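In defence of the slow lunch

I have started taking a proper lunch break, and you would think I'd announced I was moving to the moon. A whole hour, away from the desk, with a knife and fork (on good days a pudding as well). My colleagues at Pindbridge were very nice about it, but there was a definite pause the first time I put my coat on at half past twelve and said I'd be back at half one.

I'm not a rebel by nature. I spent years eating the same cheese sandwich with my left hand while answering emails with my right, and I was quite proud of it. I thought it made me look keen. What it mostly made me was a person with crumbs in her keyboard who couldn't have told you at three o'clock whether she'd eaten.

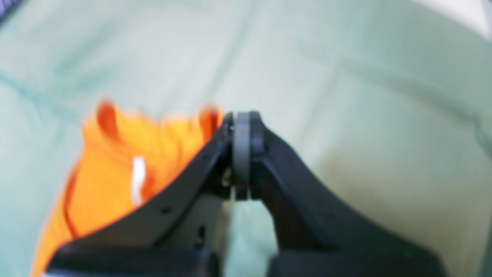
The thing that changed my mind was a fortnight working alongside Teodoro Benítez, who had come over from another office to help us with a big job. Every day he stood up, asked who was coming, and went. He didn't make a speech about it. He just seemed to find it very strange that the rest of us were staying put, and after three days of that I began to find it strange too, so I went with him to the café on the corner and had soup. It was only leek and potato, but I can still remember it, and I can't remember a single one of those sandwiches!

Now, I know what people say, because I used to say it myself. There isn't time. If I stop for an hour I'll only have to stay an hour later, and I'd sooner get home to the kids, the dog, the telly, whatever it is. I do have sympathy with that one. Karla Galindo, who sits across from me, has a train to catch and a nursery that charges by the minute, and I would never tell her she's doing it wrong. If half an hour at your desk gets you out of the door on time, eat at your desk and enjoy it.

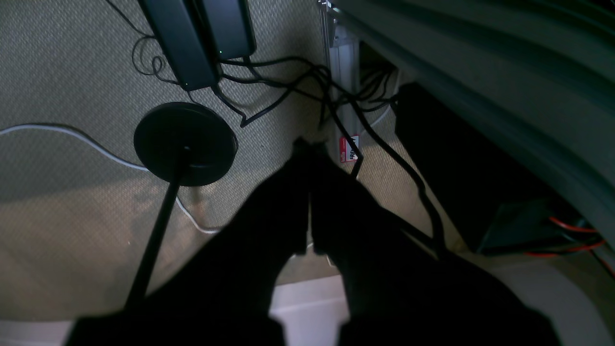

By Parveen Arain
January 18, 2018

But I don't think that's what most of us are doing. Most of us are eating at our desks and staying late too. I kept a little diary for a month before I changed my ways (I like a diary) and I left on time on 4 evenings. Four! All those lunches given up, and I'd got nothing back for them except a bad neck and a fondness for multipack crisps.

There's also the matter of who you talk to. When you never leave your chair, you only speak to people who want something from you. I had worked in the same building as Johannes Masilela for years and all I knew about him was that he liked invoices sent as separate files. Then we ended up at the same table one wet dinnertime and got on to the subject of allotments, and he was so funny about his slugs that I was nearly late back. We still have our disagreements over the invoices, but they're much friendlier now.

My mum worked in a factory with 400 people in it, and they had a canteen with hot dinners and a hatch for custard. The hooter went and everybody downed tools. She grumbled about that factory from morning to night, but I never once heard her grumble about dinner. They had a choir that practised in the second half of the break, and two of her bridesmaids came out of it. I'm not daft enough to think it was all lovely. I do think it was odd of us to swap it for a swivel chair and call that getting on in the world.

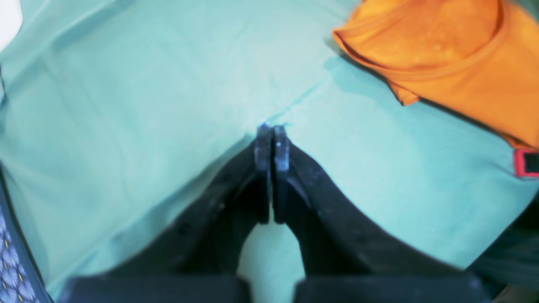
Money comes into it, of course. A café lunch every day would cost me a fortune, and I don't have one. So I go out once or twice a week, and the rest of the time I take a flask and last night's leftovers and go and sit somewhere that isn't my desk. In January that takes a bit of thought. The library has chairs by the radiator, though you can't eat there, so I have my dinner on the bench by the bus station first and then go in to thaw out with a magazine. Wear a hat.

I've also heard that it's all very well for people who work in offices, and that's fair enough. My cousin drives a van and his lunch is whatever he can reach at a red light. A nurse can't wander off because the clock says so. To my mind that's an argument for the rest of us kicking up more of a fuss. If people with perfectly ordinary desk jobs won't take the break that's written down in their own contracts, I can't see anybody hurrying to sort it out for the van drivers.
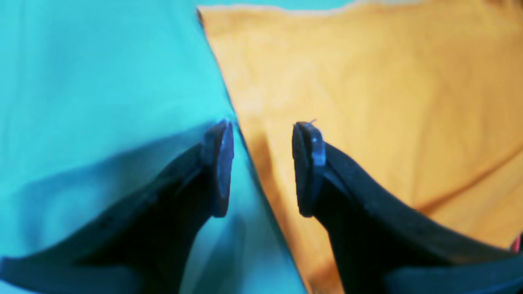 The bosses could help too, and I don't mean with a beanbag or a bowl of free bananas. They could stop putting meetings in at one o'clock, for a start. They could be seen going out themselves. Ours has begun to, a bit sheepishly, and I passed him last week on the high street with a pasty in his hand, looking in the window of the fishing tackle shop. He gave me a wave and I gave him one back, and then I went and got my soup.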